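Lehner Twin-Arm Bench Cell
Setup, care and repair

Supplied and serviced by Otine, Pluvville
Page revised 1/9/22

Overview
The Lehner Twin-Arm Bench Cell is a two-arm work cell for light sorting and placing. Each arm is carried on its own mounting plate and fitted with a two-finger gripper. The cell is delivered with Cloklow, the software used to model the bench, rehearse movements and store the settings for each arm. Otine installs the cell and provides service for the whole of the warranty period.

Site requirements
The bench must be level and must not share a frame with other machinery. A clear space of 300 mm is to be kept behind both arms for cabling. The limits of the working area should be marked on the floor in coloured tape before the arms are powered. Customers who intend to move the cell to another room should notify Otine beforehand, as the mounting plates must be checked again after any move.

Mounting and alignment
Plates are fastened at the corners and tightened in a diagonal order. The arms are fitted one at a time. Once both are in place, the operator brings each gripper to its reference point at low speed and records the position in Cloklow. Where the recorded position differs from the stored one by more than 2 mm, the plate fasteners should be loosened and the procedure repeated from the beginning.

Routine care
Wipe the arm covers and gripper fingers with a dry, lint-free cloth at the end of each shift. Solvents will dull the finish and must not be used. Fingers are to be inspected for wear every 300 hours. A full service, including the joint seals, is due at 2,000 hours and must be carried out by an Otine technician. The hour counter is found on the Cloklow start page, under the name of each arm.

Rehearsal in Cloklow
No new task should be run on the cell until it has been rehearsed in the model. The bench, the marked floor and the items to be handled are placed in the model first, followed by the arms. Particular attention should be given to the approach to any crate or tray with raised rims, where a finger may catch on a divider.
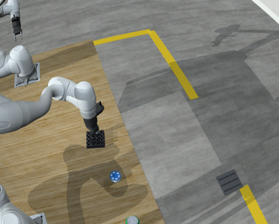

Lighting in the model may be adjusted so that shadows fall as they do in the customer's own room. This setting has no effect on the arm movements and is stored separately from them.

Faults and repair
If an arm stops and displays fault 38, a gripper cable has lost contact. Switch off the cell, reseat the cable at the wrist and restart. Should the fault return, leave the cell switched off and contact the service desk. Covers must not be opened by the customer while the warranty is in force.

Replacement fingers, cables and plate fasteners are kept in stock at Pluvville. Orders and service bookings should be addressed to Yurii Maksymiv, Service Coordinator, and should quote the serial number of the arm concerned. Bookings for February close early owing to the yearly stock count.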